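An Afternoon at the Ileo Open House

I finally got over to the Ileo open house in June. Josefien Coppens had been after me to go for two years, and this time she drove, so I had no excuse. It's a small lab in an old printing shop, and they open it to the public for one afternoon each summer. There was free coffee and a sign-in sheet, and then you could wander wherever you wanted.

We got there at 1:30 and went straight to the demonstrations in back. The people running them were Jasper Peeters and Mirela Lacerda. Jasper did most of the talking. Mirela sat at the laptop and answered the harder questions, mostly without looking up.

The main demo was an arm with a two-finger gripper and a small camera mounted near the wrist. The task was handling kitchen tools. I had expected boxes or blocks, like the factory videos you see online, so this was more interesting to me. Jasper said kitchen tools are a good test because the handles come in different widths and the heads throw off the balance. If the fingers take hold too far down the handle, the head wants to swing. If they take hold too close to the head, there's no room left to do anything with the tool.

A screen next to the table showed what the wrist camera was seeing. I spent more time watching that than watching the arm. 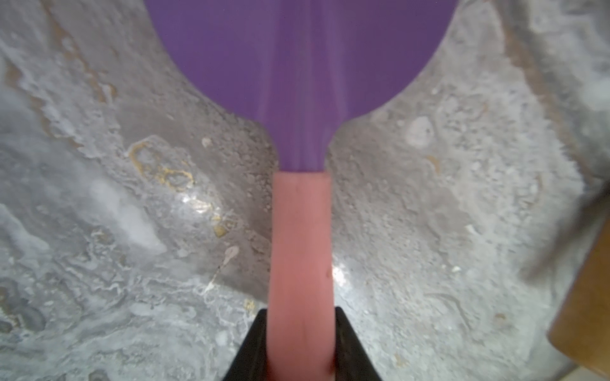

I asked how much practice the system had behind it. Mirela said they had recorded 2,932 grasps since the winter, and 1,856 of those were good enough to keep. The rest were thrown out because of bad lighting, a bumped table, or someone stopping the arm early. I would have guessed it needed a lot more than that. She said more would be nice, but each one takes a person's time.

One man asked whether it could wash dishes. Jasper said no. Somebody else asked what it cost and he gave a long answer that I didn't follow, something to do with the arm being on loan and the gripper being built in the shop.

They let visitors try driving it after that. You hold a controller and the arm follows your hand with a slight delay. I was bad at it. I kept turning my wrist too far and the software would stop me before I got near anything. Josefien went next and was much better, which she brought up again in the car.

What I noticed when I had the controller was how little I know about picking something up. I do it all day without deciding where each finger goes. With the controller I had to think about the angle, then the height, then when to close, and by then I had drifted off to one side - so back up and start over.

In the front room Marlene Furtado had a table on the history of the building. She had old type trays and a photo album from when it was still a print shop, and I could have stayed there another hour. She worked in the office for the last few years before it closed. If you go, stop at her table first, before it gets crowded.

We left a little after 4. Parking is on the side street only, and the back door sticks, so use the front.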